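Fokholm Sortierplatz-Set
Zwei Behälter, Positionsmarken, Prüfheft für Greifversuche am Tisch

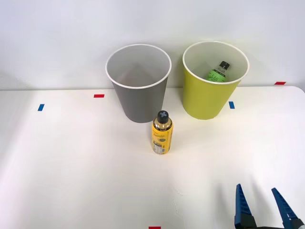

Wer einen Greifarm einkauft, bekommt gern eine Erfolgsquote dazu. Wie sie zustande kam, steht selten dabei. Lagen die Flaschen jedes Mal am selben Fleck? Durfte jemand nachhelfen? Zählt ein umgekippter Behälter als Ablage? Das Sortierplatz-Set beantwortet diese Fragen nicht von selbst. Es legt nur fest, was aufgeschrieben werden muss, bevor eine Quote in ein Angebot wandert.

Das Set macht keinen Arbeitsplatz sicher und keinen Greifer besser. Wir erwähnen das, weil Händler es schon anders beworben haben. Die Risikobeurteilung der Anlage bleibt beim Betreiber, ebenso Schutzabstände, Kraftbegrenzung und Not-Halt. Ein Konformitätszeichen für »reproduzierbares Greifen« gibt es von uns nicht, und wir raten zur Vorsicht, wenn Ihnen eines angeboten wird.

Lieferumfang
2 runde Behälter, oben offen, grau und gelbgrün
Klebeband in Rot und Blau für Positionsmarken
Prüfheft mit 64 Seiten, deutsch
100 Protokollblätter
Flaschen und andere Prüfobjekte sind nicht enthalten.

Hausregel Schmieder
Das Prüfheft folgt der Hausregel von Eluned Sayce, entstanden im Labor Schmieder. Es ist keine Norm und will keine ersetzen. Die wichtigsten Punkte:

Startpositionen werden vor der Serie ausgelost und notiert.
Marken kleben während der ganzen Serie. Löst sich eine, wird die Serie abgebrochen und neu begonnen.
Das Zielgefäß steht vor dem Anlauf im Protokoll. Nachträgliches Umdeuten gilt als Fehlversuch.
Jeder Eingriff von Hand beendet den Versuch.
Fehlversuche bleiben im Protokoll, auch die peinlichen.
Licht, Tischoberfläche und Greiferbacken werden einmal je Serie beschrieben. Nach einem Backenwechsel beginnt eine neue.

Was das bringt
Bei Trekel hat Ajith Kurian eine ältere Versuchsreihe nach diesen Regeln wiederholen lassen. Von 100 Anläufen blieben 81 gültige Ablagen, im Prospekt hatte es vorher »nahezu fehlerfrei« geheißen. Ob die Differenz am Greifer lag oder an der früheren Zählweise, ließ sich nicht mehr klären, denn die alten Protokolle enthielten nur die Treffer. Wir würden aus dieser einen Reihe auch sonst nicht viel ableiten. Flaschen auf einem Tisch sind keine Fertigungslinie.

Nicht geeignet für
Abnahmeprüfungen mit rechtlicher Wirkung, Versuche mit Glas oder offenen Flüssigkeiten, Vergleiche zwischen Standorten mit unterschiedlichen Behältern.

Pflege
Behälter feucht abwischen, keine Lösemittel. Klebereste vom Tisch entfernen, bevor neu markiert wird; doppelte Marken sind die häufigste Ursache für falsch eingetragene Startpositionen.

Bestellung und Rückfragen
Vertrieb über Lolero, Ansprechpartnerin Mererid Bellis. Das Prüfheft ist einzeln erhältlich, Protokollblätter im Nachkauf ebenfalls. Stand der Hausregel: 5. Februar 2019. Ältere Ausgaben bitte nicht mehr verwenden, dort fehlt der Abschnitt zum Backenwechsel.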